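Previous Contents Index Next

Chapter 8
Storage and Access in Small Work Rooms

8.1 Scope of the chapter

Earlier chapters dealt with the building as a whole: its structure, its services, and the routes by which people enter and leave it. The present chapter moves to the scale of the single room. It covers rooms that are used for short periods by many people, such as staff kitchens, supply rooms, copy rooms and cleaning stores. Such rooms take up a small share of the floor plan and a large share of the complaints received after a building opens.

The method used here follows the survey practice set out by Retno Yusof and Adel Ghoneim in their study of the Gosten and Belkadi office buildings. Their survey recorded 204 separate acts of fetching or returning an item over one working month, February. Each act was logged by the height of the shelf, the type of door, and whether the user had to wait for another person to move. Waiting turned out to be the larger source of delay. Reach was second.

8.2 Terms

Storage is described in this chapter by zone. The low zone runs from the floor to the underside of the work surface. The middle zone runs from the work surface to the shoulder of a standing adult. The high zone is everything above that. A zone is a property of the user as well as of the room, and a designer who knows that seated users are expected must set the limits again for them.

The access strip is the band of floor directly in front of a run of cabinets. It must hold the user, the swing of any open door, and - where the room serves as a passage - a second person going by. Strips that are measured on the drawing with all doors closed give a false result.

A run is an unbroken line of storage along one wall. Runs may be single, with low storage only, or double, with low and high storage stacked.

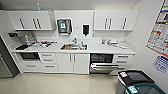
Figure 8.1 A double run on one wall, with open wall between the upper cabinets.

In a double run, the middle zone is the most heavily used and usually the least planned. Items gather on the work surface when the cabinets are full, and also when they are half empty, as users prefer not to open a door for something they will need again within the hour. The Belkadi survey found that some 30 percent of the items left out had an assigned shelf. Adding more shelves did not change the figure.

Wall space between upper cabinets should be assigned at the design stage. If it is left without a use, fittings will be added to it later, often at heights that suit the installer.

8.3 Doors and clearances

Hinged doors give a full view of the contents but take up part of the access strip while open. Sliding doors leave the strip clear and hide half of the contents at any time. The Tredero layout, treated in Section 8.5, uses 2 door types in one run: hinged above, sliding below. The Jimier layout omits doors in the low zone and relies on pull-out trays.

The choice depends on how many people use the room at once. For a single user, hinged doors are adequate in nearly all cases. Where users overlap, the swing of each door must be drawn on the plan and checked against the passing width given in Chapter 3.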